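Registo de avaria — célula de dois braços, bancada Plirberg
Projeto: Brernumlow
Aberto em: 8 de setembro de 2019
Estado: em observação

Sintoma

Durante a tarefa de empilhar copos, o braço direito pára a meio do movimento com erro de binário na pinça. O braço esquerdo continua até ao fim da sua trajetória e só depois entra em espera. Isto preocupa-me mais que a paragem: quando um lado falha, o outro devia parar também.

O erro apareceu 6 vezes em 12 ciclos, sempre na aproximação ao copo verde. Com o rosa e o azul não consegui reproduzir.

Condições do teste

Programa de empilhar na versão que recebemos da Moodley em abril, sem alterações nossas. Limite de binário da pinça em 2,000 (o painel escreve o número assim, com vírgula, e eu copio como está no ecrã). Posição de partida com os três copos em pé, em fila junto ao bordo de trás da mesa, rosa à esquerda, azul-claro no meio e verde à direita. As duas pinças ficam recuadas, cada uma do seu lado, e a direita está aberta. 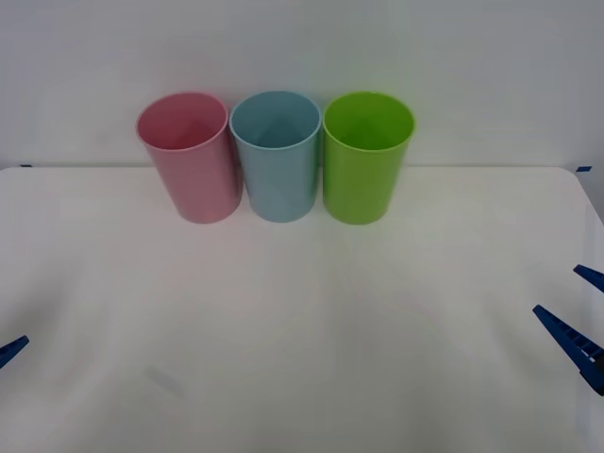

Passos já feitos

1. Reiniciei o controlador e repeti a referência dos dois braços. O erro voltou.

2. Verifiquei o cabo da pinça direita, do conector até ao punho. Não encontrei dano. Voltei a apertar a ficha.

3. Afastei um pouco o copo verde do azul, porque na fila normal eles tocam-se perto da boca. O erro não apareceu nesta repetição, mas fiz só uma e não quero concluir nada com isso.

4. Troquei os copos de lugar, com o rosa à direita. O erro apareceu no rosa. Portanto a cor não interessa, o que conta é a posição.

5. Baixei a velocidade de aproximação do braço direito para metade. O braço chegou ao copo, fechou, e parou na subida com o mesmo código.

Pedido à Gillon

Preciso de saber duas coisas. Primeiro, se a paragem de um braço devia cortar o outro por defeito, ou se isto se configura à parte — no manual não encontro. Segundo, se o código de binário distingue entre o dedo bloqueado e a leitura errada do sensor.

Até haver resposta, a célula trabalha só em velocidade reduzida e com uma pessoa junto do botão de emergência. Os registos dos 2 braços seguem em anexo.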